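¿Cuánto esperar entre la sauna y la ducha fría?

Publicado por Ement el 20/05/2019

Buenas a todos. Me he apuntado a un gimnasio que tiene sauna seca y baño de vapor y voy dos tardes por semana, después de las pesas. Entro en la sauna diez minutos, salgo y me meto directamente en la ducha fría. Las últimas dos veces me he mareado un poco al salir de la ducha y he tenido que sentarme. Al llegar a casa me tumbo y tardo un buen rato en dejar de sudar. Tengo la tensión más bien baja, pero nunca me había dado problemas. ¿Hay que dejar pasar un tiempo antes del agua fría? ¿Es mejor el vapor en mi caso? 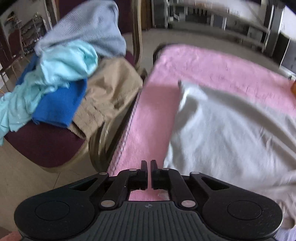
Nilmini Wanigasekara
Con la tensión baja yo no pasaría del calor al agua fría de golpe. El calor dilata los vasos y la tensión baja todavía más, sobre todo si te levantas rápido. Siéntate los dos últimos minutos en el banco de abajo con los pies apoyados, sal despacio y quédate unos minutos a temperatura ambiente. Después empieza la ducha con agua templada, primero pies y piernas, luego brazos, y ve bajando la temperatura. La cabeza al final o nada.

También cuenta lo que bebes. Si vienes de entrenar ya has perdido líquido. Yo me tomo 570 ml de agua entre las pesas y la sauna, a sorbos, y otro vaso al salir. Para seguir sudando en casa no hay mucho misterio: te estás vistiendo demasiado pronto.

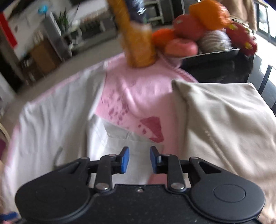 Espera sentado con la toalla hasta que la piel deje de sudar y vístete entonces, con ropa floja de algodón. Si aun así te mareas, deja la sauna y coméntalo con tu médico, y más si tomas alguna medicación.

Siriwardena
Yo llevo años haciéndolo directo y nunca me ha pasado nada. Será que no estás acostumbrado.

Laton
Lo de acostumbrarse es cierto en parte, pero si hay mareo no conviene forzar. Sobre el vapor: está a menos grados, aunque con tanta humedad el sudor no se evapora y a mí se me hace más pesado. Prueba cinco o seis minutos un día que no entrenes y compara. Y come algo antes, en ayunas es peor. En mi gimnasio la sauna se pone a más de 60 grados y con eso tengo de sobra.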